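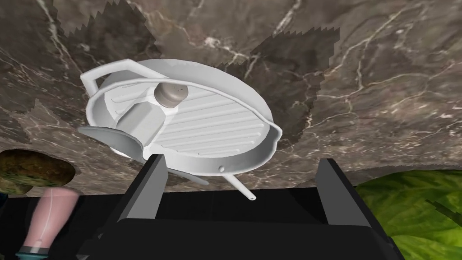 Home Reviews Phones Tablets Events Forum About

I went to the Felano open day in September expecting to be sold something, and for most of the afternoon I was. The company makes mid-priced Android phones and has a service and testing site outside Zundulberg, a forty-minute bus ride from the station. Once a year it lets in members of the public who register on its website. You get a lanyard, a tour, a coffee and a look at whatever is coming next.

What's coming next is the Fludden 7, a follow-up to the Fludden 6 I carried for a year and a half and gave up on when the charging port got unreliable. I mention that because it colors what follows. I liked the old phone, mostly. I didn't like sending it away twice.

The day began at 10 in a meeting room with too few chairs. A product manager went through slides on the new model: a brighter screen, a bigger battery, a metal side rail in place of the old plastic one. There was a chart of battery life with no numbers on the vertical axis. Somebody behind me asked what the bars were measured in and was told "typical use." He asked what typical use was, and we were told that would be covered on the tour. It wasn't, at least not for my group.

There were 16 of us in that group, and we were taken first to the drop-test room. I've seen a few of these at other companies and they always go over well with a crowd. A phone gets clamped, a hatch opens, the phone hits a steel plate, everybody flinches. Ours survived four drops in a row with a scuff on one corner. Fine. But every drop was flat on its back, and phones that fall out of my pocket don't land that way. I asked if we could see one go down face first onto something rough. The technician said they do run that test and that it takes longer to set up. I believe him. I would still have liked to see it, and I'd have waited.

The button-press rig was next door, and I found it more convincing. It's a row of little rubber-tipped pistons jabbing away at power keys all day long, and the counter over each one was running while we stood there. Two of the phones had been pulled from the row and laid on a bench with their backs off. When I asked, the technician said straight out that they had failed and the engineers wanted to know why. That was the best minute of the tour. I wish more of the day had been like it.

After that we got the repair area, the part I had come for. Felano has been saying all year that the Fludden 7 is easier to fix than the last one. On the bench, a repair tech swapped a battery in under ten minutes, and she did it neatly, with pull tabs where the old model had glue. Good. The charging port is now on its own small board held in with screws, so a bad port shouldn't mean a new main board. Also good, and overdue.

Then I asked what the port board would cost and who could buy one. The parts will be sold through Mrema, the company's own repair network, and for now only to shops that have signed up with it. There's no price list yet. So the phone is easier to fix if you're a Mrema shop, and everyone else has to wait and see. I asked if individual owners would ever be able to order parts and got "we're looking at that," which I also heard when I asked about it two years ago at a trade show.

Lunch was sandwiches. The vegetarian ones went early.

In the afternoon they let us handle the phone itself in a demo room for 40 minutes. All the units were on cables, so I can't say much about weight. The screen really is brighter, and I could read it easily by the window. The metal rail feels nice and it's more slippery than the plastic was. I'd want a case on it, and then I wouldn't be feeling the rail at all. The fingerprint reader has moved to the power key and picked up my thumb every time but one. The camera app opened quickly. I took a few pictures of the parking lot, but we weren't allowed to copy anything off the phones, so I have no idea how they look on a real monitor. On the phone's own screen they looked good, as pictures on phone screens tend to.

The software is where I have the most doubts. The demo phones had a clean home screen with hardly anything preinstalled. I went into the app settings on mine and found a carrier folder and a news feed that were both switched off. A staff member told me retail phones would "vary by region." On my Fludden 6, the regional variation was a shopping app I couldn't remove. Felano is promising longer update support this time, but the wording on the handout was "up to," and the last model's updates came late every single time.

They wrapped up at 3:30 with a question session that ran short because the first bus was leaving. The goody bag had a pen, a cleaning cloth and a coupon for a case. The coupon expires before the phone goes on sale.

If you live close by and like seeing how phones get tested, the visit is worth a day, and it's free. Sign up for a morning group - the afternoon one was told it would miss the repair bench. Bring your own questions and ask them of the people in lab coats, who seemed happy to answer. As for the phone, I'm not ordering ahead. I'll look again when there's a parts price, and when somebody outside the company has had one for a month or two with the shopping app on it.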